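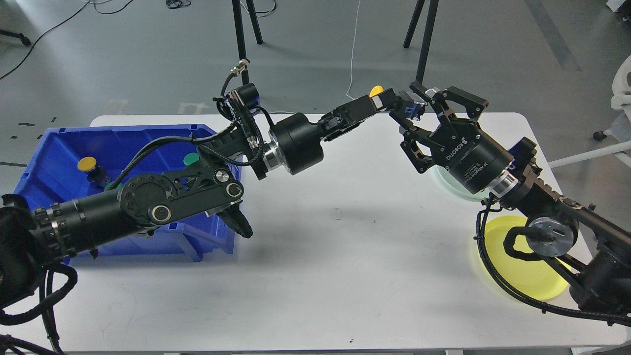 Walking up to the Dirora hill shrine - steps or the back road?

Forums > Pilgrimage and Temple Travel > Hill Shrines > Dirora

Search this forum Advanced search Go

mereana_p
2018-04-13
Hello all, I've been reading these pages for months and finally have something to ask. My aunt and I are hoping to visit the hill shrine at Dirora in October, for the lamp festival if we can manage it. She is 71, very fit for her age and very stubborn (she'd want me to put that in), and she has her heart set on climbing all 955 steps from the tank at the bottom. I'd be happier on the back road through Bisht. Has anybody done both? And is it true the inner hall shuts at midday?
Mereana

keoghp
Welcome, Mereana! I've done the steps twice and the road once, and I would tell your aunt to go for it. Start at first light, take water, and stop at the rest halls, where there's shade and usually a bit of breeze. The old carvings are all on that side - the lions by the second gateway are worth the sore knees all by themselves. The road is just a road.

Yes on the inner hall. It was closed from 11 until four when I was there.
Peadar

ruddock_s
I have to disagree with Peadar a little, with love. The steps are fine in the cool months on an ordinary morning, but the lamp festival is another matter. The year we went, the priest told us they'd had 4000 people up before noon, and you can't stop where you like with a crowd that size behind you. My husband got carried straight past the lions and never saw them. Take the road up and walk down by the steps in the afternoon.

keoghp
Down is worse on the knees than up, Shona! Ask anyone over fifty.

ruddock_s
I am over fifty, thank you, and I came down singing.

Keith T
Long post coming, sorry, I love this place. The shrine people will tell you is 1000 years old is the small one behind the main hall, and most visitors miss it. Go around to the left past the bell and look for the low doorway. My grandmother was told the founding story there as a girl: a cowherd from Indale lost a calf, followed it up the hill and found it standing over a stone that wouldn't be moved. In the Bisht version it's a goat, and they get quite warm about it. I've always gone with the calf.

As for your question, stay in Bisht the night before. You can walk to the foot of the steps from there or get a ride up the road, and your aunt can decide at breakfast.

mereana_p
Thank you all so much! She has read this over my shoulder and says steps up, road down, and that she'd like to see the goat people put their case. Keith, is the small shrine open during the festival?

Keith T
It was both times I went, but only until the evening lamps are lit. Cover your shoulders and leave your shoes at the bell.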